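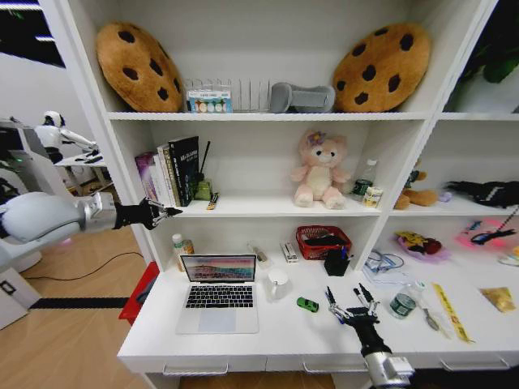
Page last changed: Thursday, September 9, 2021

Home | Rooms | Storage | Workspaces | Contact
Print this page | E-mail this page
Filed under: Workspaces, Small Rooms

Barbara Pietrzak fits built-in furniture for Odera, a small joinery firm in Urnmont. Most of her work is wall units with a desk below: white carcass, open compartments, a row of drawers under the work surface. We asked her how such a unit should be planned and loaded.

She starts with the desk height. "Everything else is measured up from there," she said. "If the desk is wrong, the shelves are wrong." For the gap between the desk and the first shelf she won't go below 349 mm. A laptop with the lid open needs most of that, and the user needs to get a hand in behind it.

Depth is the next figure. Her standard desk is 593 mm front to back, and the shelves are much shallower. Pietrzak considers the difference between the two to be the working area. Whatever stands under the shelves, against the wall, is in storage. Whatever stands in front of them is in use. She puts pens, small boxes and a basket at the back, and the computer and the mug toward the front. She prefers a weighted pen holder, as light ones go over when the drawers are pulled hard.

On baskets she was brief. "One. A second one gets filled with what should have gone in the drawers." The red plastic type is fine, in her view, provided it can be lifted out with one hand.

Asked about shelf loading, she gave the books first. They belong on the middle level, close to an upright, where the shelf bends least. A row that stops short of the next divider needs something at its open end. She does not object to a cover being turned outward, but pointed out that it uses the width of several spines.

The top shelf gets light, bulky things. Cushions are her usual suggestion, one at each end. A pair of plush cookies with chocolate-chip spots does the job as well as anything plain, and can be pulled down without a step. Racks with vertical slats she places between the cushions. "Soft at the ends, hard in the middle. If something soft comes down, it's no trouble."

Plush toys cause more argument with customers. Dennis Ogola, who draws the units for Odera, would leave a compartment for them and keep the rest clear. Pietrzak disagrees. A pink bear in the center of the middle shelf takes up the same room as a box file and is moved less often. Her objection is to things placed in front of other things. A jar in front of a bottle means the jar gets moved every time the bottle is wanted. She also dislikes fabric hung over the side of a compartment, as it hides the opening and collects dust.

Liquids were the one point on which she was strict. Bottles should be closed, and should not stand directly over the computer. An open mug stays on the desk, to one side of the laptop, with a hand's width between them. Small glass vials should go in a tray or a drawer; left lying on their side on a smooth surface, they roll.

We asked whether the drawers were worth the cost. Three fronts add around 200 dollars to a unit of this kind at Odera's prices. "Yes, if the chair fits under them. Sit down and check your knees before you order." She has taken drawers out again for two customers who didn't check, the last of them in February.

Toy cars and other small items on the desk did not concern her. "They weigh nothing and they move. Wipe around them."

For fixing, she screws through the back rail into the studs and leaves the desk surface loose until the uprights are plumb. The joint between desk and wall is sealed last, after the unit has been loaded for a week.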